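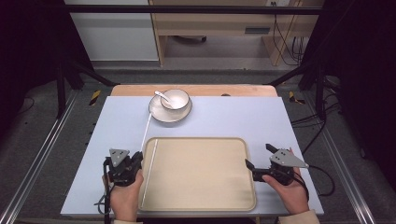

Krum Vukčević insiste en que el conjunto debe pesarse con la cuchara puesta, tal como sale a la mesa, y que los pesos parciales solo sirven para comprobar la suma. Lo dejó dicho a primera hora y queda anotado. Yo había empezado por piezas sueltas, así que se repite la serie con el conjunto montado.

Cuaderno de puesta de mesa, julio. Juego de prueba Pamar: bandeja, plato base, cuenco, cuchara y varilla.

Pesos, media de tres lecturas, báscula de sobremesa, tara a cero entre lecturas:
Cuenco, plato y cuchara: 810 g
Lo mismo más la bandeja: 1.129 g
Bandeja sola, por diferencia: 319 g
Varilla: por debajo de la resolución útil. No se anota.

La bandeja del lote anterior (Dekker) pesaba más, pero no encuentro la hoja. Pendiente de preguntar a Ottavio Tedesco si la archivó con las de Jorton.

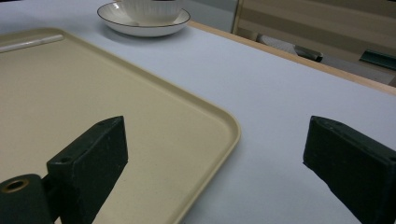

El criterio de colocación sigue sin cerrarse. Hay dos versiones circulando: la del borrador de Wevport, que mide desde el borde de la mesa al canto exterior de la bandeja, y la nuestra, que mide al canto interior. La diferencia es el ancho del reborde y en una fila larga se nota, porque cada persona toma la referencia que le parece. Con un reborde bajo como el de esta bandeja beige las dos lecturas salen próximas, pero las esquinas redondeadas complican el asunto: si se apoya la regla demasiado cerca de la curva, la medida se va. Propongo medir siempre en el centro del lado corto y nunca a menos de una mano de la esquina. Tedesco prefiere una plantilla de cartón. No me opongo, aunque la última plantilla se combó en el armario y hubo que recortarla de nuevo.

Limpieza: el lote completo son 84 bandejas y entra en dos tandas de lavado. Ciclo a 75 °C, secado en vertical, separadas. Si se apilan antes de tiempo queda agua en el reborde y al desapilar cae sobre el tablero. Anotar la hora de salida de cada tanda en la hoja de la puerta; la semana pasada faltaban todas las de la tarde.

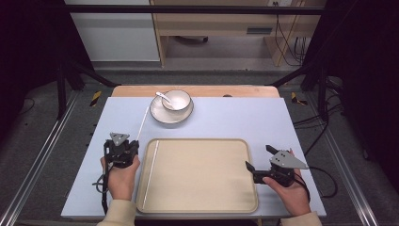

Taller de Servicio y Menaje — cuaderno común, sección B

Disposición de partida para la prueba de orden: cuenco sobre plato al fondo del tablero, algo a la izquierda; cuchara dentro del cuenco con el mango hacia la izquierda; bandeja delante; varilla en diagonal. La diagonal es deliberada. En la disposición final la varilla va paralela al lado largo de la bandeja, y si ya se parte de ahí no se aprende nada sobre el giro.

Orden ensayado: primero la varilla, luego plato y cuenco juntos. Moverlos juntos es más rápido, pero el plato no tiene por dónde levantarse bien si el tablero está húmedo; hay que secar antes. Por separado son dos movimientos más y la cuchara oscila al levantar el cuenco. Vukčević cronometró ambas variantes y prefiere la primera. Falta repetirla con el menaje recién salido del lavado, que es como llega en uso normal.

Sobre la cuchara: apoyada en el canto tiende a girar hasta quedar de lado. Con el mango a la izquierda estorba a quien sirve desde ese lado. Habría que fijar una sola orientación para todo el servicio y escribirla en la hoja, arriba, donde se lea. Ahora está en una nota al pie.

Tablero: el color claro azulado no da mucho contraste con el menaje blanco. Las marcas de lápiz sí se leen. No usar cinta blanca para las referencias.
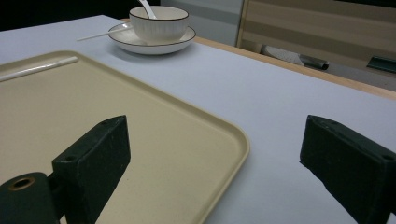

Inspección de cantos

El filete oscuro del borde sirve de guía: un desconchado rompe la línea y se ve antes que en la loza lisa. En el cuenco, recorrer el borde entero con la yema del dedo, con luz lateral. En el plato, revisar también la línea exterior. Las estrías de la pared del cuenco retienen cal; cepillo de cerda blanda, nunca estropajo.

Piezas apartadas: un plato con el filete gastado en un tramo corto. No afecta al uso. Se queda como pieza de pruebas, marcado por debajo con rotulador.

Pendiente:
— Hoja de pesos Dekker (Tedesco).
— Cerrar con Wevport si la medida es a canto interior o exterior.
— Repetir la variante de plato y cuenco juntos, menaje recién lavado.
— Pedir a Pamar dos cuencos de repuesto y preguntar si el filete va bajo esmalte.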